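Does the Planner Help? Checking a Pick-and-Place Stack in Simulation
Student project report, Brarico course track
Wed 9 September

Why we did this

The starting point was a claim in the notes that come with Fallix, the planning package our course uses. The notes say that a task described in plain words ("put the cucumber in the basket") can be turned into arm motion with no tuning by the user. We did not believe it. Most of us had spent the previous term tuning exactly this kind of thing. So the project became a check on that claim, and on a second one we had made ourselves in December, which was that our own success numbers were good.

We think the first claim is half true. The second one was mostly wrong, and it takes up more of this report than we had planned.

Setup

Everything ran in simulation. The simulator is Bollau, with the stock white arm and a two-finger parallel gripper. The perception code is Pietrzak, which takes camera images and returns a label and a pose for each object. Fallix takes the poses and the task and returns a path. We wrote the glue between them, the logging, and the success test.

The room is one of the stock rooms, with an oval wooden table and patterned floor tiles. We left it alone. The objects are a cucumber, a lime, two cans and a yellow-green basket with slotted walls. The cans are never part of the task. They are there to be in the way, and one stands close to a basket handle, where a careless wrist motion should hit it.

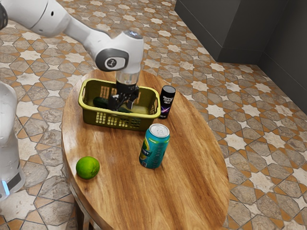 How we scored a run

Our old success test was simple. If the center of the target object was inside the box drawn around the basket when the run ended, the run counted. That test passed 500 of the 531 runs we had logged, and we were pleased with it.

Then we replayed some of the passes. In a fair number of them the cucumber was inside the box while the fingers were still closed on it. The run had hit its time limit and the test did not care. In others the cucumber was lying across the rim. Its center was in the right place, so that passed too. A person looking at the screen would not have called either one done.

The new test asks for more. The gripper has to be open, the fingers have to be clear of the basket, and the object has to touch the basket floor and stay still for 90 steps of the simulator. The cans also have to be standing. None of this is clever, and we should have had it from the start.

We are not giving a new pass rate for the old runs. The old logs did not save the finger opening, so we could not rescore them fairly, and guessing would have put us back where we began.

What perception got wrong

Pietrzak was good at labels and less good at poses. It almost never called the cucumber anything else. The trouble was where it thought the ends were. When the gripper came down between the side camera and the cucumber, the estimated length got shorter and the center moved toward whichever end was still in view. Fallix then planned from that center as if it were exact.

We tried using the overhead camera alone to get around this. It helped when the arm was out of the way. It did not help when the basket was near the border of the view and part of the cucumber fell outside it, because the fitted shape simply stopped where the picture stopped. The package gives a confidence value, but it stayed high in these cases. We do not know what that value measures, and the manual does not say.
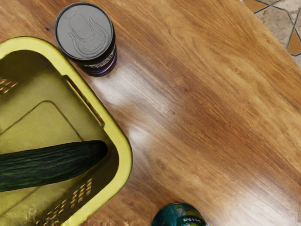
Figure 2. Overhead camera. The left end of the cucumber is out of view; the tip at the right is the only end the fit can use.

Glare on the table was our first suspect, and we lost roughly a week to it. Turning the lights down changed the look of the wood a great deal and the pose error hardly at all.

What the planner got wrong

Less than we expected. Fed the true poses from the simulator, Fallix found a path nearly every time, and the paths were sensible, if slow. It treats the basket as a solid block unless told otherwise, so the first plans released the object from too high up. We replaced the block with a shape made of a floor and four walls. That is tuning, whatever the notes call it.

Fed poses from Pietrzak, it did worse, and it failed without saying so. It returned a path, reported success, and the arm closed on air. Success in Fallix means that a path was found — it says nothing about the object. We had been printing that word in our logs for months and reading it as our own result.

Limits

We tested one arm, one table and one basket. Contact in Bollau is forgiving, and we would not expect the same grasps to hold on a real vegetable. There were only 8 starting layouts, all made by hand by the same people who wrote the code, so the layouts probably avoid problems we already knew about.

Next steps

Save the finger opening and contact data in every log. Draw the starting layouts at random. Merge the two cameras before fitting, and throw out any fit that touches the border of the image. After that we would run the whole set again under the new test and report whatever number comes out, including how many runs the old test would have passed.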